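Grunik opens orders for hand-held gripper kit aimed at household fabric work

Sunday, April 19, 2026

Grunik has opened orders for a hand-held gripper kit intended for recording manipulation tasks in ordinary homes, with clothing and bedding as the first supported category. The kit is sold together with a processing service run by Fekmont, which turns the recordings into training data for two-fingered robot arms. Deliveries to customers outside the pilot group are due to begin once the present batch has been calibrated.

The price is 1,290 euros for a single unit, excluding tax. That covers the gripper, the camera mount, two sets of finger pads, a charging lead, a calibration board and a padded case. The camera is not included. Buyers may supply their own, provided it appears on the compatibility list, or order one through Van Beek, the distributor for the Benelux countries and the United Kingdom. Fekmont charges for processing separately, by the recorded hour, and there is no minimum term.

The tool is a parallel linkage design with two fingers, closed by a trigger and reopened by a spring. It has no motor. The operator supplies the force and the tool records how far the jaws are open at each moment, while the camera records what lies in front of them. Position and orientation are recovered afterwards from the video and from the motion sensor in the camera. Grunik says this arrangement was chosen to keep weight down and to avoid the need for any fixed equipment in the room.

Garments are a difficult case for this kind of recording. A rigid object keeps its outline when it is picked up, and the software can follow it with a simple model. A dress or a blouse changes shape as soon as one point is lifted, and the part that matters for the next step may be underneath. Sleeves, pleats and trimmings add edges that resemble the hem without being the hem. The surface below is often fabric as well, so that a finger sliding under a garment can take hold of the sheet along with it.

Grunik's answer is mostly in the pads. The soft set supplied with the kit has a thinner leading edge than the general-purpose set and bends slightly before it grips. According to the data sheet, this allows a single layer to be taken from a flat surface without driving the fingertips into the mattress. The pads are attached by two screws each and can be exchanged without repeating the full calibration, although a short check of the closed position is required. 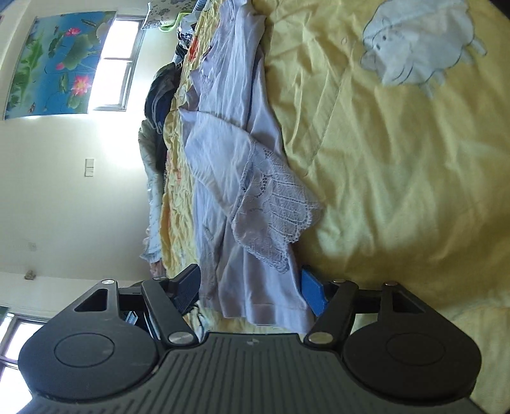

The pilot ran from February and involved 27 households, each of which used one kit for a set list of tasks. The list included spreading a garment flat, folding it in half along its length, bringing both sleeves across the body, turning it over and moving it to a pile. Participants were asked to work on the surfaces they would normally use, among them beds, sofas and ironing boards, and to leave other belongings where they were. No special lighting was provided.

Fekmont reports that recordings made on beds needed more correction than those made on boards or tables. The main cause was loss of tracking during close work, when the view was filled by one cloth of uniform colour and there were too few fixed points for the software to follow. Printed bedding and objects in the background helped. Plain sheets in a small room with bare walls gave the poorest results, particularly when the operator turned the tool quickly through a large angle.

A second problem was daylight. When a window entered the picture, some cameras reduced the exposure and lost detail in dark fabrics, then took a moment to recover. The instructions now tell operators to lock the exposure before each session, with the tool pointing at the work, and to accept that the window itself will be too bright. Fekmont's software does not use the overexposed area for tracking, and the company says a window that stays white throughout a recording causes no difficulty.

Orientation is handled automatically. The tool may be held upright, on its side or at any angle between, and the reference direction is taken from gravity when the recording starts. Reviewers who label the clips can choose to see them as recorded or levelled. The levelled view is easier for written labels, while the original view is the one supplied for training, in keeping with the position of the camera on the robot's wrist.

The processing service works in three stages. Files are first checked for length, sharpness and a readable calibration sequence at the start. Clips that pass are then tracked, and each receives a score for the reliability of the recovered path. Finally a reviewer marks the beginning and end of each action and enters a task name from a fixed vocabulary. Customers receive the video, the path, the jaw opening and the labels in a single archive. Rejected clips are returned with a reason code and are not charged for.

The vocabulary for fabric at present contains 11 actions. Customers who need others can submit them with sample clips, and Fekmont will add them where the start and end points can be stated clearly. Requests so far have concerned fastenings, such as buttons and zips, which usually call for two hands. A pair of kits can be used together, but they must be synchronised by showing both cameras the same pattern on a telephone screen before work begins. Grunik describes the two-handed mode as usable and still under test.

Stuvon, a testing laboratory, examined two production units before the launch. It cycled the linkage, checked the jaw reading against a gauge and repeated the check after the tool had been left in a warm cupboard overnight. The reading stayed within the published tolerance on both units. One unit developed slight play at a pivot towards the end of the cycling test, and Grunik has since changed the retaining washer at that joint. Units sent to the pilot households have the earlier washer and will be exchanged on request.

The laboratory also commented on comfort. The grip suited most of its operators for short sessions, but the trigger was judged stiff by those with smaller hands, and the width of the body made it awkward to reach into a deep basket or a narrow drawer. A lighter spring is available at no charge and must be chosen when ordering. There is no left-handed version, although the trigger can be worked from either side. The report recommends a break after each completed group of tasks.

Delicate textiles receive a separate note in the manual. Openwork, loops and loose threads can catch on the screw heads if the pads are worn down, and operators are told to inspect the pads before handling lace, crochet or fine knitwear. The soft pads should be wiped with a damp cloth and left to dry completely. Solvents are to be avoided. Replacement pads are sold in pairs, and Van Beek is to hold stock of both types.

Privacy terms have been revised following questions from pilot participants. Video from a home may include pictures, papers and other personal items that have nothing to do with the task. Fekmont now offers a blurring step, which is applied before the clips reach a reviewer, and deletes the original files after delivery unless the customer asks for them to be kept. Blurring covers faces and legible text by default. It does not cover wall decoration or clothing, on the grounds that removing these would weaken the tracking.

Anyone planning to use the data commercially should read the licence attached to the service. Customers own the recordings and the labels made from them. Fekmont keeps the right to use tracking scores and rejection codes to improve its software, but not the video. A household recording on behalf of a company must sign the form supplied in the case, and the company is responsible for storing it.

Two limits are worth noting for buyers comparing the kit with a motorised arm. The tool records jaw opening but not gripping force, so the resulting data show where the fingers were and say little about how hard they pressed. Recordings also depend on the operator moving in ways a robot could copy. Wrist movements outside the reach of a typical arm are flagged by the software, and the customer decides whether to keep them.

The first production batch is 400 units. Orders are being taken directly by Grunik and, in its own territory, by Van Beek. The calibration board can be bought separately as a spare. Compatible cameras, the current action list and the manual are available from the Grunik support pages, and Fekmont accepts one trial clip per customer free of charge before an account is opened.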